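帮助中心 > 工单记录 > 课程播放与同步 > 已归档

我们使用 Cookie 来保存您的登录状态和语言偏好。继续浏览即表示同意。[接受全部] [管理设置]

工单标题:Skillora 离线课程同步到 19% 就卡住,重装无效
状态:已解决(待观察)
优先级:中
提交日期:2026-07-22

问题描述

公司内部培训用的 Skillora,课程包是烹饪基础那一套,一共 28 节。平板端下载离线包,进度条走到 19% 不动了。不报错,也不退出,就一直转圈。换了两台平板,一样。网页端在线播放正常,字幕也正常。

六月份还是好的。六月底更新过一次客户端,之后没人下过整包,所以说不准是不是更新引起的。

急,门店那边网不行,必须离线看。

已经试过的:
- 退出重登,无效
- 清缓存,无效
- 卸载重装,无效,而且之前下好的两节也没了(重装前最好提示一下吧)
- 换手机热点,还是 19%
- 存储空间够的,剩很多

补充一

翻了日志,卡住的时候反复出现同一行,大意是校验失败、重新请求、再校验失败。请求的是第六节的资源包。单独下第五节可以,单独下第七节也可以,第六节不行。所以应该不是网络问题,是这一节的包有问题。

第六节讲备餐台面的整理和器具摆放,里面除了视频还有插图和一份 PDF 讲义。视频单独能下。讲义也能下。剩下就是插图了。

补充二

把第六节的插图一张张在网页端点开看,都能显示,有的加载很慢,要等好几秒才出来。怀疑是插图的问题,但没证据。

深色大理石纹台面,中间偏右放着白碗。

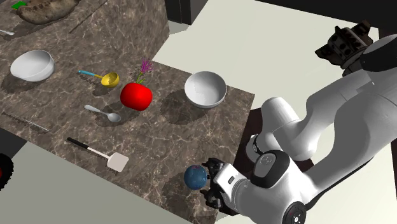 Ruiz-Ortega 支持组:收到,日志看了。第六节的资源清单和服务器上的实际文件对不上,清单里登记的大小是旧值,客户端校验时按旧值比对,所以永远过不去。网页端不做这一步校验,能正常播。请先别再重装,重装会把已下载的课节一起清掉。麻烦补两个信息:一是客户端版本号,二是账号所在的区域节点,Skitholm 还是 Climus。

补充三

节点是 Climus。版本号在"关于"页面里没找到,只有一个更新日期,写的六月。是不是藏在别的地方?

后来找到了,要在设置页最底下长按图标才出来。已截图发邮件,这里传附件一直提示超限。

支持组处理记录

1. 确认 Skitholm 节点的清单正常,Climus 节点的清单没有随六月的内容更新一起刷新。
2. 受影响的只有第六节,其余课节大小一致。
3. 手动刷新 Climus 节点清单,等待生效。
4. 客户端需要丢弃本地旧清单。操作:设置 > 离线内容 > 长按"管理" > 重置清单。注意不是"清除全部",点错会删课。

补充四

按上面做了。第一遍没反应,第二遍才发现我点的是隔壁的"刷新列表",名字太像了,建议改一下。

重置清单之后,进度从 19% 往上走了,走到第六节时停了一小会,然后过去了。28 节全部下完。飞行模式下抽了几节播放,都行。第六节的插图和讲义离线也能打开,字幕没有错位。

另一台平板同样操作,也好了。

遗留问题

- 下载完以后"已离线"的角标有一节不显示,点进去其实能播。不影响用,但门店同事会以为没下完,又去点一遍。
- 附件上限是 200 KB?一份日志 1,150 多行,根本传不上来,只能拆开发或者走邮件。能不能调大。
- 卡住的时候界面上完全没有提示。哪怕写一句"某节校验失败"也行,不用我去翻日至。

支持组回复:角标问题已单独登记,和本单无关,下个客户端版本处理。附件上限已转给平台那边,暂时没有时间表。校验失败的提示文案会提需求。本单先标记为已解决,观察期内如果再卡在同一位置,直接在这里回复就行,不用新开。

补充五

门店那边剩下的平板今天陆续在弄,操作步骤我抄了一份发群里了。有一台重置清单的按钮是灰的,退出账号重登以后能点了,记在这儿备查。

角标那个修好了麻烦通知一声。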